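Tableware and Table Care Study – Call for Participants

Pimum Home and Table Research
Participant Office
Reference 241

Pimum invites adults who regularly set, clear and wipe down tables at home or at work to take part in a study of everyday tableware handling. The study is carried out with the tableware maker Marwat and will run through September. Applications are open to residents of Gralon and the surrounding district.

Purpose of the study

The study examines how people stack bowls and plates of different widths, how they carry them, and how they wipe the table before and after a meal. The findings will be used in revising the Flolico range of bowls and plates and in preparing the care leaflet supplied with it.

What participants will do

Each participant attends one session at the Pimum workshop. During the session you will be asked to lay a table for a light meal, clear it, stack the dishes in the way you would at home, and wipe the tabletop with a cloth of your choice from those provided. You will then complete a short written questionnaire on the weight, grip and stability of the pieces. No food is served or prepared. Staff will be present in the room throughout and will take written notes.

Who may apply

Applicants must be 18 or older and must handle tableware at least once a day. Experience in a cafeteria, restaurant or care home is welcome but is not required. We particularly wish to hear from left-handed persons and from persons with reduced grip strength. Current employees of Pimum or Marwat, and members of their households, are not eligible.

Payment

Participants receive a single payment of 1000 crowns, made by bank transfer within 10 working days of the session. Travel by public transportation within the district is refunded on presentation of the ticket. Participants who withdraw after the session has begun will still be paid in full.
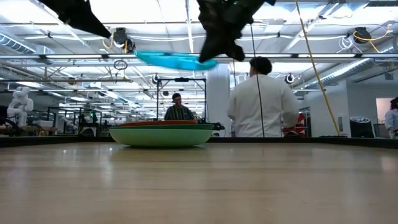 By Oľga Štefanec, Participant Office
Posted April 2025

The pieces under study include wide, shallow bowls and the plates that nest in them. A plate set inside a bowl of this kind shows only a narrow band of color above the rim, as with the orange-brown plate and the mint-green bowl – and the ease with which the upper piece can be lifted out again is one of the points on which we will ask your opinion. Sessions take place at a long wooden table with a pale surface.

Almost 565 persons registered for the previous round, and places could not be offered to all. Registration does not guarantee a place. Selection is made so that different ages and household sizes are represented.

How to apply

Please send a letter or e-mail to the Participant Office, quoting the reference given at the top of this notice. State your name, age, preferred hand and the times at which you are available. Please also tell us how many people usually eat at your table and whether you use a dishwasher. Applicants who need step-free access or a seated workplace should say so in their application – both can be arranged.

Personal data are used only for the selection of participants and for payment, and are deleted when the study is closed.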